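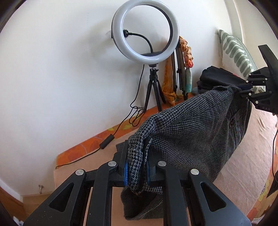

Checked garment held at both ends, near gripper on a thick folded edge.

Tuesday, evening. Garment set, two-handed demonstrations with the hand-held grippers. Shufen on both hands, me on the log. The question is still whether the policy trained on Zesano's recordings fails at the grasp or at the stretch that follows it. My view is the grasp. Yichen disagrees and wants the stretch labelled separately before we retrain.

We have 1,332 episodes that pass the sync check, out of a target of 3,000. Rejected 19 today, all for lost tracking on one side. The plain shirts were fine. Fine checks are harder: the matcher locks on to the wrong repeat and the estimated fold line jumps by a square or two. It recovers once there is a button or a seam in view, so I have asked for those to be kept in sight where possible.

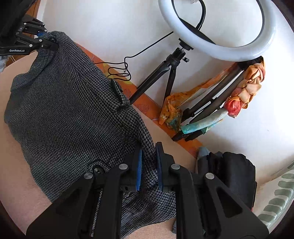 Houndstooth jacket, one gripper at the shoulder or collar, the other at the hem.

Long diagonal holds gave the cleaner trajectories. Short holds near the pocket flap did not, and I have no explanation yet. Kheri thinks it is pad slip and will look at the finger width signal tomorrow.

Changed the labelling sheet so that a grasp on a folded edge and a grasp on a single layer are separate classes. Vesna will relabel the first 500. Retraining waits for that. Still owe Brakley the error plots for August.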